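Review: the Pesstead folding wall desk, after one winter of use

I bought the Pesstead desk in October, and I have now used it long enough to write something useful. I read many reviews before I paid for it, and most of them were written on the day of delivery. I wanted to know how the hinges feel after months, and I could not find this anywhere. So I write it myself.

First, my situation. I live in two rooms with my husband Musa and I work from home as a bookkeeper for small shops. Before this desk I worked at the kitchen table, and every evening I had to put my papers in a box so that we could eat. The Pesstead is 84 centimeters wide when open and 14 centimeters deep when closed. It cost me 223 dollars with delivery. There is a wider model also, but it did not fit between our window and the door.

Assembly

The box came on a Sunday morning, which surprised me. The instructions are drawings only, no words, and drawing number six shows the bracket upside down. I lost almost an hour on this. If you have this model, put the long side of the bracket against the wall and the short side under the shelf, whatever the drawing shows.

The screws in the bag are good for a wooden wall. Our wall is brick with old plaster over it, and I had to buy different plugs. The man in the hardware shop, Mr. Etim, told me to drill slowly and to vacuum the hole before I put the plug in. I did this and the desk did not move since then. You need two people for the hanging. One holds, one turns the screws. Do not try it alone, the main part is heavier than it looks.
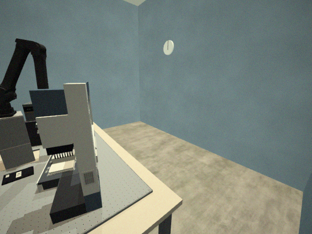
The hinges were stiff in the first two weeks. I had to pull the desk down with both hands and I was afraid I would break something. After this time they became softer, and now I open it with one hand while I hold my tea in the other. They do not squeak. One hinge has a small mark where the paint came off, but it is inside and I see it only when I clean.

Working at it

For one laptop, one notebook and a cup there is enough space. For a laptop and a second screen there is not. I tried, and the screen stood so close to my face that my eyes hurt by lunch. My friend Danuta has the Sikside desk, which stands on the floor and has real legs, and she works with two screens without any problem. But her desk is always there, in the middle of her bedroom, and she cannot fold it away when guests come. You have to decide what is more important for you.

The surface is smooth and easy to wipe. It does not like hot cups. I have one white ring from November that I could not remove with anything, and I tried toothpaste, oil and a special cream. Use a coaster from the first day.
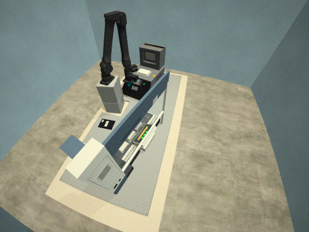
Workstation with a gray top and a cream border.

The desk bends a little at the front edge if you lean on it with your elbows. I weigh not so much and I still feel it. When I type it is quiet and steady, but when I write by hand and press hard, the cup makes small waves. The maker gives a maximum load of 23 kilograms and I would not go near this number.

Storage

Behind the folding part there are three small shelves and a slot for letters. The shelves are too low for a normal office folder, so mine stand in the wardrobe and I bring only the one I need. Pens, stamps, calculator and charger fit well. There is no hole for a cable. I have to pull the plug out every time I close the desk, and after some months this is the thing that bothers me the most. I wrote to the company about it. A lady called Nneka Omoregie answered me the next day, very politely, and said that a back panel with a cable hole can be ordered separately. I think it should be in the box for this price. 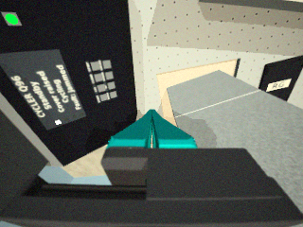

Light is another small problem. When the desk is open, the upper shelf makes a shadow exactly where the notebook lies. I fixed a battery lamp under the shelf with tape, and it fell down twice before I bought better tape. If you are left-handed, the shadow may fall differently for you, I cannot say.

Would I buy it again?

Yes, but I would choose the light color and not the dark one, on which I see every fingerprint. I would also order the back panel together with the desk and pay for delivery only once.

What I like: closes flat, strong hinges, quick answer from the company.

What I do not like: no cable hole, wrong drawing in the instructions, shelves too low, surface marks from heat.

My rating is four of five. Musa says three, but he only uses it to put his keys on.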